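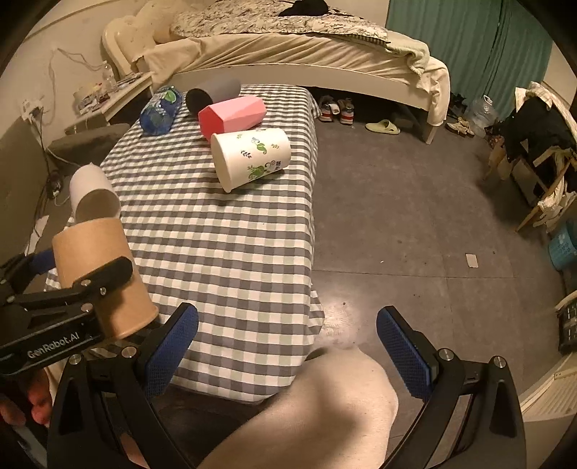 mudlark_63
Cordier will not refund you, Tess or no Tess in the chat window. I rented the Revirbridge flat in August and had the same "cosy double" with the table practically in bed with me. Deposit was £100. I got back 11.

pelmet
Which charge did they invent for you? Mine was "cloth laundering", £8.

mudlark_63
Curtain fatigue.

Odling
Unpopular view, but I've done two lets with Cordier and had every penny back. Did either of you read the inventory?

pelmet
Read it, signed it, sent it back. They said it never arrived. Their own reply thanking me for it was "automated".

Odling
Then go to the deposit scheme and stop moaning on here.

mudlark_63
I can do both. I've got the evenings.

pelmet
Form went in 6 May 2019. Will post when they answer, so don't wait up.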